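## 4. Small Objects on a Shared Desk

### 4.1 The desk and its zones

The third of our case settings is an office desk in the building which we call Sinaga. It is a large wooden desk with a curved front edge, and it is used by different people at different hours. During the study in May, we asked the participants to keep a short diary of every object they placed on this desk, moved on it, or took away from it. The diaries gave 384 entries in total. Of these, 121 concern the mouse or the mouse pad, and for this reason the present section gives most of its space to them.

In the earlier settings (Doka and Altel) the desks had straight edges and stood against a wall. The participants there spoke of a "front" and a "back" of the desk without difficulty. At Sinaga these words were less stable. A curved edge does not tell a person exactly where to sit, and two persons who work at the same desk may each turn the chair a little differently. The diaries therefore use other words, such as "my side", "the part near the hole for the cables", or "the far corner". We kept these words in the coding as they were written.

On the basis of the diaries we divide the desktop into a working zone and a resting zone. The working zone is the area that a seated person can reach without leaning. The resting zone lies along the far edge. Figure 4 shows both zones at the level of the whole desk (a) and then from two further positions (b) and (c).

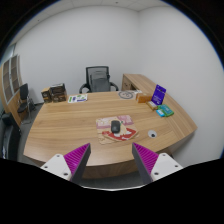
The resting zone received less attention in the diaries than we expected. Participants wrote down when a package arrived there, but they seldom wrote down when it was shifted to make space for another one. In the interviews, several of them said that a small move of a box "does not count" as moving it. We do not agree fully with this opinion, but we respected it in the coding, and only moves reported by the participants were entered. The number of moves in the resting zone must be read as a lower limit.

Paper behaved in a different way from boxes. A box on the far edge was normally described by what was in it, and a sheet of paper was described by who had left it. When the owner of a sheet was not known, it stayed longer. One printed sheet is mentioned in five diaries, each time by a different person, and each time with the remark that it probably belongs to somebody else.

### 4.2 The mouse pad as a marker of place

The mouse pad has a clear practical use, but in the diaries it also has a second one. It tells the next person where the working place is. A participant who came in the afternoon wrote that she looked for the pad first and then put the chair "where the pad wants it". Another one moved the pad to the left every morning and put it back before he went home. He did not consider the pad his own, and for this reason he thought it was polite to return it.

The printed picture on the pad plays a part here also. A plain pad can be turned by any angle and still look correct. A pad with an illustration has a right way up, and when it is rotated the participants noticed. Two diaries complain about a "crooked" pad, while there is no such complaint from Doka, where all the pads had one color. We do not want to make too much of two complaints – still, they agree with what was said in the interviews about order on the desk.
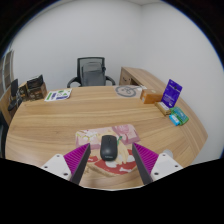
The position of the mouse on the pad was less personal. Almost all participants left it in the middle, with the front end away from the seat, and when asked they could not say why another place would be wrong. One participant left it next to the pad for a week as a test, and reported that each morning it had been put back. This was the only object on the desk for which such a correction was reported more than once.

The chair, on the other hand, was treated as a sign that the place is free or taken. A chair pushed in toward the desk was read as "free" by all participants of this setting. A chair turned to the side was read as "taken, but only for a short time". The same reading was found at Altel, so it is probably not connected with the shape of the desk.

### 4.3 Coffee boxes and other things that stay

Packages for food and drink form a special group. At Sinaga they were kept toward the far side of the desktop, and the participants described them as belonging to everybody. The coffee boxes are the best case of this. They have a fixed place in the diaries ("next to the coffee" is used to explain where another object was), although no rule about their place was ever made. An open box invites people to take from it, and some participants told us that they would not be the first to open a closed one, even when they knew that it was bought for sharing.
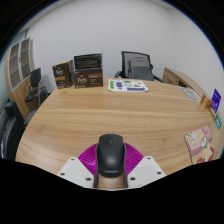
Gilang Lubis objected, when an early version of this section was circulated, that "next to the coffee" may say more about habit than about sharing, and that people would go on using the phrase for some weeks after the boxes were gone. We find this a fair objection. Our period of observation was too short to test it, and the diaries contain no entry in which the coffee is reported as finished.

What we can say is that the coffee boxes were used as a point of reference by participants who wrote that they do not drink coffee at all. For them the boxes had no other function on the desk. A similar case is the round opening for cables, which is also named often in the diaries, and mostly by people who did not put any cable through it.

For the coding we used the Hakira sheet in its short form (see Section 3.2), with one change. Objects used as a point of reference were given a separate code, also when they were not moved. Without this code the coffee boxes would nearly disappear from the results, and the mouse would look even more dominant than it is. The same code was later applied to the material from Doka and Altel, and the corrected counts are given in Section 5.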